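Cold Water, Long Lens: How "Civadach" Built Its Drowned Village

The second half of "Civadach" takes place almost entirely below a reservoir. Viewers see a church nave, a row of cottages and a post office, all under green water, and a creature moving between them that is never shown whole for longer than 2 seconds. The production had no underwater unit. Almost every shot in those 74 minutes was made dry, in a former seed warehouse in the town of Kivbridge, using miniatures, smoke and a motion-control rig older than most of the crew.

Dry-for-wet is an old method. The set is filled with a fine, even haze, the lights are filtered toward blue or green, and the camera runs above normal speed so that fabric and dust seem to drift. Haze scatters light in much the same way that suspended silt does. At miniature scale it also supplies false distance: a cottage four feet from the lens can read as one sixty feet away, provided the density holds steady for the whole take.

Holding it steady was the main technical problem. Hemant Srivastava, who supervised the miniature unit, set a limit on drift between the first and last frame of a shot and rejected anything outside it. The haze was measured with a lamp and a light meter at opposite ends of the stage. When the reading moved, an assistant added smoke or opened a vent, and the camera pass started again. Some of the longer moves through the nave took a full day.

"Smoke settles," Srivastava said. "You can fight it for ten minutes. After that you are fighting the temperature of the floor."

The unit delivered 264 finished shots. The creature appears in fewer of them than audiences tend to remember, because the edit leans heavily on its wake. Silt lifts from a windowsill, a hymn board turns on its nail, and the cut comes before the cause arrives. These events were rigged with monofilament and small air lines run under the set. Rahimi, the company that built the creature, supplied it as five separate sections at two scales. No complete puppet was ever assembled. The head section carries the jaw mechanism and a set of eyelids, and the eyelids were used in one shot.

Sound does much of the remaining work. The mix removes nearly all high frequencies once the camera passes the waterline, then returns a narrow band of them for the creature alone. A scrape or click in the upper register is therefore the only sharp sound in the second half. By the third encounter the film can raise the alarm with that sound over an empty shot of the cottages.

The script is less disciplined. The diver's brother is introduced with care and then forgotten, and the dam inspector explains the flooding of the valley twice, in nearly the same words. The surface scenes were shot first, on a short schedule, and the coverage is thin. Several conversations play in a single wide shot where a closer angle would have helped.

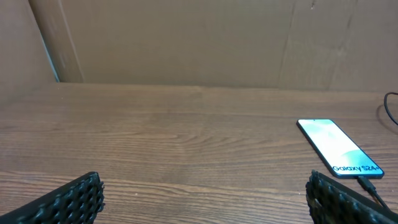 Planning for the miniature work began with block layouts, well before any plaster was poured. Srivastava's preference is to test a camera move against the crudest possible walls, and to spend money on detail only where the lens will stop. A wooden tabletop with corrugated cardboard standing behind it, and a second panel angled in at the left to make an inside corner, is enough to judge how a lamp falls off into the back of a room. Creases in the board matter very little at that stage. Grain in the table can be useful, as long horizontal bands give the eye something to measure a sideways move against.

From those layouts the unit worked out its exposure table, which listed frame rate, aperture and haze reading for each setup. It ran to 1,415 entries by the end of the shoot. Trirkus, the distributor, has included a portion of it as a supplement on the disc, along with the unfiltered nave footage. Seen in plain white light at normal speed, the nave shots look small and brightly lit, and the monofilament on the hymn board is clearly visible. The disc's main feature is presented in the theatrical cut, with the original mix and a second track for two-channel systems.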